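Minilness Magazine
Home Features Workshop Materials Back issues

FEATURES / MATERIALS

The Patterned Mat: Notes on Printing, Laying and Using a Checkerboard of Markers

August 25, 2019

A checkerboard with a coded marker in every white square does two jobs at once. The corners where black meets white can be located very precisely in a picture, and the markers tell the software which corner is which. A plain checkerboard gives the first but not the second. If a hand, a box or a stack of blocks covers part of a plain board, the count is lost. On a coded board the remaining squares still identify themselves.

Most readers meet these boards as small rigid plates, held up in front of a lens for a few minutes and put back in a drawer. The large format is a different product. It stays on the table as the work surface, and objects are placed straight on top of it. That changes what it has to withstand.

Square size

We compared mats with three square sizes: 32, 42 and 67 millimeters. The largest prints easily and reads from far away, but a few ordinary objects will hide a large share of the pattern. The smallest leaves plenty of markers visible between objects, though the cells inside each marker become fine enough that low light causes misreads. For a table viewed from arm's length, the middle size gave the fewest problems.

The white border around each marker matters more than the marker's own size. Suppliers are sometimes asked to enlarge the marker until it nearly fills its square. This should be avoided. The reader needs a clear light margin to separate the marker's outline from the black squares next to it.

Repeats are the other common fault. Every marker on the sheet should come from one dictionary and appear once. When a large mat is tiled from two smaller files, check that the numbering continues from one file to the next. A duplicate is hard to spot by eye and produces position errors that look like lens trouble.

Stock and finish

The Arnico sheet we used longest is a matte polyester print with a rubber backing, 2 millimeters thick in total. It lies flat after a day under weight. The Sugawara board is stiffer and came to us flatter, but it arrives in panels, and the joints have to be aligned by hand. A visible step at a joint will catch the bottom edge of a block when it is pushed across.

Gloss laminate is the usual default at print shops and has to be refused in writing. A ceiling lamp reflected in a black square turns it light gray over an area the size of a coin, and the corners inside that patch are lost.

Measure the finished print. Driver software often scales a page to fit the paper, and the error is too small to notice without a steel rule. Measure along both directions over as many squares as the rule will span, divide, and enter the result as the square size. Do not enter the size from the design file.

Objects for the surface

Anything set on a black-and-white ground should be colored. Saturated red, blue, green and orange separate well from the pattern and from one another. White and black parts are harder to outline, since they merge with the squares behind them.

Cubes remain the most useful test shape. They have flat faces, they stack, and a small shift of the upper one is easy to see along the edge. The Caretti cubes in our set have a slightly glossy face, which we would change if we could. The top face picks up light and its edge reads paler than the sides.

Rings are underrated. A flat ring marks a region without hiding what is inside it - the markers in the middle stay readable, and the ring itself can be moved anywhere on the mat. We use one as a target zone for stacking. With a two-cube stack inside a ring, the offset between the stack and the center of the ring can be read against the squares, and no tape or pen marks are needed.

Care

Wipe with a barely damp cloth. Solvent cleaners dull the black unevenly. Roll the mat with the print facing outward, and never fold it. 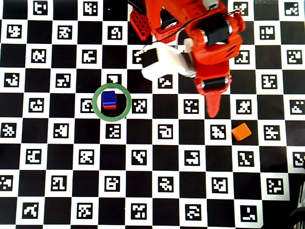 Storage in a tube is acceptable for short periods. For anything longer, keep the mat flat under a sheet of plain paper, and repeat the measurement in both directions before it goes back into use. The mat we put away last October had shortened slightly along the roll direction by the time it was laid out again, and the square size had to be entered afresh.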